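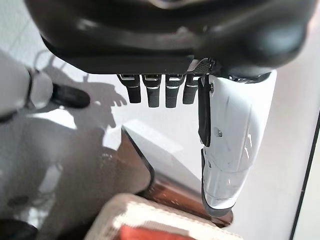

Plakberg opens home storage shop in Lilton

LILTON, 13 May 2025 — Plakberg, the home storage company, has opened a shop on Mellor Street in Lilton. The shop carries shelving, drawer dividers, kitchen bins and closet fittings, and customers can take most items home the same day.

The shop covers 2,000 square feet and has 103 products on display. Larger shelving units can be ordered at the counter and delivered to addresses within 20 miles of the store.

"People kept asking us where they could try a drawer or check the depth of a shelf before they bought it," said Adi Saragih, store manager. "Now they can bring their measurements in and we will go through them together."

Plakberg signed the lease in March. Five people work at the shop, all of them hired locally.

A planning desk at the back handles kitchens, pantries and laundry rooms. Appointments are free and last an hour. Walk-ins are welcome when the desk is open.

"Pantries are what we get the most questions on," said Liam Naylor, who runs the desk. "Bring a tape measure — or borrow one of ours."

Returns are accepted at the counter with a receipt.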